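Our robotics club at Sutherland spent most of September on one job: getting the arms to close a cut in a tissue pad. Harish Rana runs the sessions and writes up the log, which is at 1,558 entries now.
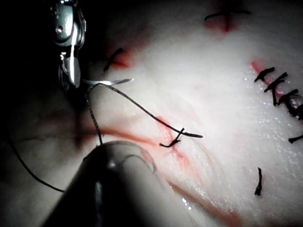 I handled the thread settings. We had them too tight in the spring and kept pulling stitches out, so I dropped the tension limit to 71 percent and left it there. The club at Prusitz uses 80 and says it works for them. 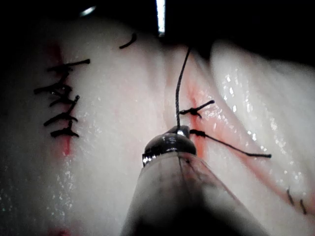

Stitches along two of the red lines.

Knots are still the slow part. Wrapping the thread around the jaws takes patience, and then you have to find the short end. I want to try a smaller loop next time. Harish wants to leave it alone until after the Kindomeo meet. 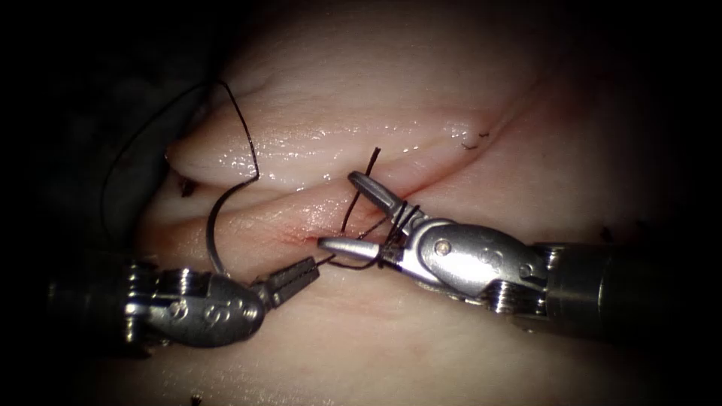
Both needle drivers, with the thread wrapped on the right one.

I'll post the settings file when I've cleaned it up.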